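Ballthorpe Household Goods Reuse Center
Frequently Asked Questions for Donors and Members

The following answers apply to the Center's main site on Lernis Road and to its collection point at Plesinlow. They replace the guidance issued last May. Members who hold a printed copy of the earlier guidance are asked to discard it.

General

Who may use the Center?
Any resident of Ballthorpe or Plesinlow may donate goods. Borrowing and purchasing are open to members. Membership costs $20 per year for a household and may be taken out at the front desk or by mail. Proof of address is required at the time of joining and again if the household moves.

Is the Center a charity?
The Center is a nonprofit organization run under an agreement with the town. It does not issue valuations of donated goods. A receipt listing the items given will be provided on request, and the donor is responsible for assigning a value to them for tax purposes.

What are the opening hours?
The main site is open Tuesday through Saturday, 9 a.m. to 5 p.m. Donations are accepted until 4:30 p.m. The Plesinlow collection point is open on Saturday mornings only and does not sell goods.

Will the Center be open at the end of the year?
The last day of business is Fri 28 December, when both the desk and the loading door will close at noon. Please do not leave goods outside while the Center is closed. Items left at the door are treated as litter under the town code, and the Center is charged for their removal.

Donating goods

What items are accepted?
The Center accepts kitchenware, table lamps, small furniture, bedding in sealed packaging, hand tools, picture frames, books published for children, and small electrical appliances with an undamaged cord. All items should be clean and complete. Sets of dishes should be wrapped and kept together in one box.

What items are refused?
Mattresses, car seats, bicycle helmets, gas appliances, window blinds with looped cords, and anything subject to a safety recall cannot be accepted. Paint, solvents and loose batteries should be taken to the county disposal site. Staff at the desk have the final say on any item, and a refusal is not a comment on the donor.

How should small goods be packed?
Boxes should be light enough for one person to lift. Knives and other sharp items must be wrapped in several layers of paper and labeled on the outside. Screws, shelf pins and other small parts should be placed in a bag and taped to the item they belong to. The Center receives a large number of bookcases without their pins - most of these cannot be sold.

What happens to goods after they are handed over?
Each donation is checked at the desk and sorted by type. Electrical goods are set aside for testing by a qualified technician and are not placed on sale until they have passed. Linens are inspected under a lamp. Goods that fail inspection are sent for recycling where a suitable outlet exists, and otherwise for disposal. Most items reach the sales floor within 3 weeks, although holiday decorations are held until the proper season.
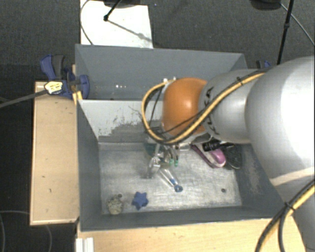 Can the Center collect from my home?
Collection is available for furniture only, within the town limits, on payment of a fee. Requests should be made to Randi Aasen in the collections office. The crew will not remove doors, dismantle beds or carry items down from an attic. Goods must be on the ground floor and ready to load when the truck arrives.

May I change my mind about a donation?
An item may be returned to its donor on the day it was given, provided that it has not yet been sorted. After that time it becomes the property of the Center. Requests concerning personal papers, photographs or jewelry left in a drawer by mistake are handled separately, and the Center will make every reasonable effort to find them.

Borrowing and buying

What is the lending shelf?
The lending shelf holds 194 items that members may borrow without charge, including folding tables, carpet cleaners, canning kettles and a floor sander. The loan period is one week. A list is kept in the blue binder at the desk and is revised by Lucie Tremblay each month.

What if a borrowed item is damaged?
Please report damage when the item is returned. Ordinary wear is expected and is not charged. Where an item has been lost or misused, the member may be asked to pay for its repair or replacement, up to the amount shown in the binder.

Can goods be reserved?
Purchased furniture may be held until closing time on the following business day. Unpaid goods cannot be reserved - this includes goods seen on an earlier visit and requested by telephone.

Are refunds given?
Electrical goods may be returned within two weeks with the receipt if they do not work. All other sales are final.

Contact

Who handles complaints?
Complaints should be sent in writing to Cledwyn Gittins, Site Manager, at the Lernis Road address. A reply will be sent within ten business days. A member who is not satisfied with the reply may ask for the matter to be reviewed by Doina Babić, Director.

How can I reach the Center by telephone?
Call the main desk during opening hours and ask for extension 660. Messages left outside those hours are returned on the next business day.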